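Broltley College robotics open day: a visit report

Posted 18 Aug 2022 in Days Out and Visits

I have been meaning to get to one of the Broltley open days for years and always found out a week too late. This time my sister-in-law spotted the poster in the library and rang me before she had even got back to her car. I went on my own in the end, got lost in the one-way system, paid too much for parking and had a brilliant afternoon.

The robotics course is in the old textile block at the back of the site, past the bike sheds and up a ramp. You sign in at a folding table, get a sticker with your name on it, and after that you're left to wander, with a talk on the hour if you want one. I had half expected to be herded about in a group with a guide walking backwards. It was much better than that. The students stand by their own work and talk to you for as long as you like, and a few of them plainly hadn't had a sit-down since the morning.

The ground floor

Downstairs is the workshop, and it's the noisy bit. First-years build small wheeled robots that follow a line of tape, and they had put the track on the floor with a low board round it so that children could lie on their fronts and watch. Several adults did too. One of the robots kept taking the same corner too fast and climbing the board, and the girl who had built it was changing a number on her laptop and trying again, over and over, with a crowd of under-tens shouting advice. I stayed far longer than I'd planned to. When it finally got round the corner the cheer went right up the stairwell.

Next to the track was a bench on grippers, all made by the students. There were hard ones, soft ones, one like a pair of salad servers and one that was a party balloon filled with ground coffee. You press the balloon down over something, a small pump sucks the air out, the coffee locks solid and up comes your spanner or your egg. I'd read about these but never held one. The whole table smelled wonderful. They let me try to pick up a pound coin with it and I couldn't, and neither could the student, which cheered me up.

The club has a corner down here as well. Vida is the evening robotics club for school-age children, and their competition robot was up on blocks having a wheel seen to. It had come back from the February regional with a bent axle and third place in its group. They had pinned the score sheets on the wall, and the one everybody was pointing at was the practice run of 1,954 points, against 1,894 on the day. The difference was a single dropped block, I was told, in a tone that suggested it had been discussed before.

Upstairs, and the project I really went for

The second-year projects are on the first floor, in a long room with the blinds down. I would have been happy with the ground floor alone, but this was the part I'd come for. The one I'd heard about is called Zevley, and it is a student project on teaching a robot arm to pick things up in an ordinary home.

Most of the robot arms I have seen (I worked near a packing line for a good few years) live in a cage and do one thing. The part comes down the belt, it is always the same way up, and the arm goes to the same spot and shuts its fingers. If somebody moved the belt by the width of your thumb the whole thing had to be stopped and set up again. A kitchen table isn't like that. The cup is somewhere else every day, there's a chair in the way, the sun comes in and puts stripes on the floor. What the Zevley students are after is an arm that copes with all that, and they are doing nearly all of it inside a simulator.

I'll admit I was a bit let down when I first understood that. I had come to see a robot! Then one of the team sat me down at a screen with a games controller and let me drive, and I changed my mind within a minute or so. The arm on the screen is a model of a Franka Emika, with a simple two-fingered gripper, and it bends and swings with proper weight to it. You push the stick forward and the hand comes down towards the table, and you find that judging depth on a flat screen is horribly difficult. I closed the fingers on thin air three times running. Then I knocked the arm into the table, the student pressed a key, everything went back to where it had started, and no harm done. She said that key was the reason for the whole thing. On a real arm my little bump would have meant a stop, a check and possibly a very long email.

What I liked most was that they'd gone to the trouble of making it a home. The arm isn't floating in a grey void, which is how I'd always pictured simulators. There are wooden floors and chairs and pictures on the walls, and a view through into another room. I asked whether that was for show, and got a very good answer. The arm learns partly from what its cameras see, so if it only ever sees a plain background it gets thrown the first time there's something behind the table. The students change the rooms about so that it can't get too used to any one of them. Different floor, different light, different clutter. They can leave the machine running a batch of up to 100 practice goes while they are in another class, then come back and look through the failures.

Looking through the failures was an exhibit in itself. They had a screen playing nothing else, and it was the funniest thing in the building. The arm picks up a block and sets it down very gently in mid-air next to the table. The arm reaches for a block and sweeps it off the edge. The arm gets close, stops, and seems to have a good long think. A boy of perhaps eight was laughing so hard that his mum had to take him out to the landing. But the student on that screen was serious about it too. He had a notebook where every failure was sorted by kind, and he could tell you which kind they had mostly got rid of since Easter and which they had not. Grasping things close to the edge of the table is the stubborn one.

They were also frank about the gap between the screen and the real world. Things in the simulator slide a touch too easily, and the light is never quite as awkward as real light. The next stage, if they get the time on it, is to try what they have trained on a real arm belonging to Dritska, a firm on the trading estate that does automation for bakeries and has been lending the course bits of kit. I asked what they thought would happen. The three of them at the desk looked at each other and one said "it'll miss", and they all laughed. I would love to be there for that.

The talk

I went to the three o'clock talk, given by one of the teaching staff, and it was short and good. It was mainly about how the course is put together. First year is building things and making them move, second year is making them sense and decide, and the project takes up most of the spring. There is more maths than people expect and they don't hide it. Somebody asked whether you had to be good at coding before you start, and the answer was no, though you need to be prepared to get stuck and stay stuck for a while. A lad behind me asked if you were allowed to build fighting robots. Also no, but there's a society.

There were a few questions about jobs, as you'd imagine, both getting them and losing them. I thought these were handled sensibly. The speaker talked about a bakery visit the students had done with Dritska, where the lifting of heavy trays had gone over to a machine and the people who used to do it were now running the line, and was quite open that it doesn't always go that way.

Small grumbles

The first floor gets very warm with the blinds down and the computers going, so take a drink up with you. The signs in the car park point to the main hall, where there's nothing on. And the labels on the gripper bench were printed so small that I had to ask about every one, although that did start some good conversations, so perhaps I shouldn't complain. The tea was fine. The flapjack was better than fine and had gone by half past three.

One more go

Before I left I went back up to Zevley and queued behind two teenagers for another turn with the controller. The student had moved us to a different starting position, with the arm reared up over the table and its fingers hanging down, wooden chair behind, desk and pot plant away in the next room and a great big mountain landscape on the wall. I took it much more slowly this time, using small nudges on the stick and looking at the shadow instead of the hand (a tip from one of the teenagers). I got hold of the block! I dropped it again on the way over, but I had it off the table, and I'm counting that.

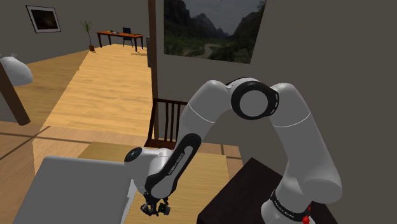 If you fancy going

The open day is free and you don't need to book. Come in by the back gate and ignore the car park signs. There's a ramp to the workshop and a lift to the first floor, and the lift is round the corner behind the vending machine, so ask if you can't find it. Children are welcome everywhere, and I'd give the ground floor a good hour if you have any with you.

Vida takes new members at the start of each term. You can put a name down at the sign-in table or ring the college office. No experience wanted, and they have a box of spare safety glasses in small sizes.

The next one is planned for February, when the second-years will be part way through their projects and the workshop should be at its messiest. I've already put it on the kitchen calendar.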